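Kids page, for the Kostell club wall. Quick version, long one comes in November!!

**How do you teach a robot to pick up a sock?**

You could write it a giant list of rules. Move left. Move down. Close. Way too slow, and socks are floppy, so the list never ends.

So we show it. Same way somebody showed you how to tie a shoe.

You hold a gripper in your hand. Two fingers, a camera looking down past them. Squeeze, the fingers close. Let go, they open. The camera saves what it sees the whole time. Later a computer watches all of it and looks for the pattern: sock is there, so fingers go *there*.

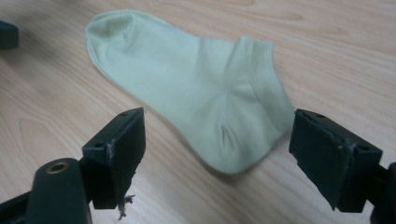 *Fingers open, one on each side of the heel. Cuff is the stripey end.*

Why is a sock hard? A block always keeps its shape. A sock has a puffy toe, a stretchy cuff and wrinkles that change evry time you drop it. The robot can't learn just one sock shape, it has to see lots of them.

Lots means LOTS. Yetunde and Iulian did 230 tries in our first batch. Then 169 more. Chiamaka got the most in one day and had a very tired thumb.

Look where the sock is now. Farther off, toe pointing back toward the gripper. Your hand would know what to do. Reach a bit more, go right a bit. A robot needs to be shown far ones and near ones both.
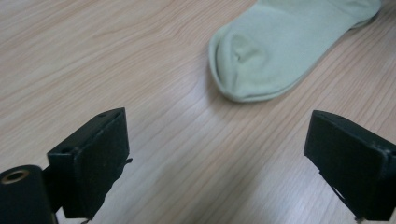

**TRY IT AT HOME**

You need: one sock, one table, kitchen tongs, a friend.

1. Friend drops the sock on the table. No fixing it!
2. You pick it up with the tongs. Go slow.
3. Do it 9 times, new spot each time.
4. Friend watches and says where you grabbed. Toe? Heel? Cuff?

Did you grab the same place evry time? If yes, thats a pattern. A robot could copy it.

**Words**

*Demonstration* - one try, done by a person, saved for the robot.
*Gripper* - the part that grabs.
*Remote control* - the other way to show it. You stay back and steer the robot's arm with a controller. Femi likes this one better. Slower tho.

Questions go in the box by the door, Salamatu reads them all.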